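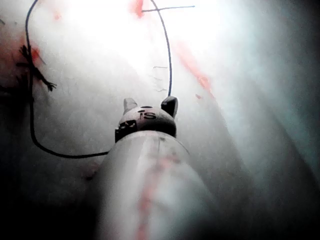

One reader of the June edition asked that the loop be dealt with before the knot, on the grounds that most of the knots sent back for review had gone wrong while the thread was still being laid out. The order of this section has been changed accordingly.

Section 4. Thread, needle and knot

Bolora Suture Handling Guide
Revised Wednesday, September 25, 2024

This section covers handling of the thread and curved needle from first pass to final cut. It does not cover choice of closure, exposure, or control of bleeding. For those, follow the procedures of your own department.

4.1 Before you start

Needle: curved, 19 mm.
Thread: dark braided, cut to 300 mm for a short running closure. Use a shorter piece for a single interrupted stitch.
Spare thread: one packet, unopened, within reach of the assistant.

CAUTION: Check the needle against the packet label before it goes in. A needle that does not match the label must be set aside and reported.

NOTE: The Mernitz and Vasilakis trays carry the same thread in different packet positions. See the tray card.

4.2 Laying the loop

1. Bring the needle in by the thread, holding the thread a short distance behind the swage. Do not carry the needle by its point.
2. Set the needle down where both instruments can reach it.
3. Pull through until the short tail is the length you want. Stop and check the tail.
4. Lay the long end out as one open loop, clear of the incision line.
5. Keep the loop flat. If it stands up or rolls over itself, release it and lay it again.
6. Hold the thread by the part you can see. Do not reach under the loop for it.

NOTE: A wide loop uses more space but is easier to read. Reduce the size only when the field is too narrow for it.

CAUTION: Do not grip braided thread with full jaw force at any point that will end up inside the knot. Crushed strands fray and may part under tension.

4.3 Tying and cutting

1. With one instrument, hold the long end close to the tissue.
2. Wrap the long end around the closed jaws of the other instrument. Two wraps for the first throw.
3. Open the jaws, take the short tail near its tip, and draw it back through the wraps.
4. Pull the ends in opposite directions, low and level with the tissue, until the throw lies flat.
5. Make the next throw with one wrap in the reverse direction.
6. Repeat, reversing each time, to a total of 4 throws.
7. Confirm that both ends leave the knot on opposite sides.
8. Cut the ends. Leave a tail on each.

CAUTION: Keep the edges together without blanching them. If the tissue pales at the stitch, the first throw is too tight. Remove it and start again from step 1.

NOTE: A slipped first throw can sometimes be recovered by pulling both ends to the same side and sliding it down. Do this before the second throw is set.

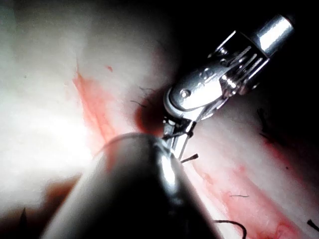 Cut tails should be left longer than the old card says, a reader at the Bralbridge course wrote, as the frayed part is no use for holding on to. The old card has been withdrawn. Tail length now follows the thread maker's instructions, measured from the knot to the end of the sound thread.

4.4 Loading and passing the needle

1. Take the needle in the needle driver past the middle of the curve, toward the swage.
2. Turn it until it stands square to the jaws. Nudge it with the second instrument if required.
3. Close the jaws fully. Tug the thread lightly. The needle must not swing.
4. Enter the tissue with the point as near to perpendicular as the field allows.
5. Rotate the needle along its own curve. Do not push it straight.
6. When the point shows on the far side, take it behind the tip, release the driver, and draw the needle out along the curve.
7. Reload before pulling the thread through. 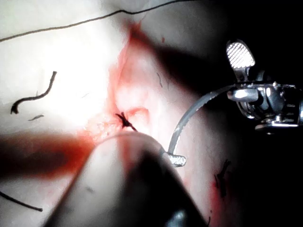
Fig. 3. Curved needle clamped in the jaws of the needle driver.

CAUTION: Never grip the needle on the swage. It can bend or separate from the thread at that point.

CAUTION: If the needle is lost from view, stop. Do not move either instrument until it has been found.

4.5 Closing the record

1. Withdraw the needle by the thread, as in 4.2, step 1.
2. Place it in the counter and call it out.
3. Enter the packet number on the tray card.
4. Return unopened packets to stock. Opened packets are discarded, used or not.

Blank tray cards are ordered in boxes of 1000. Quote the section number when ordering.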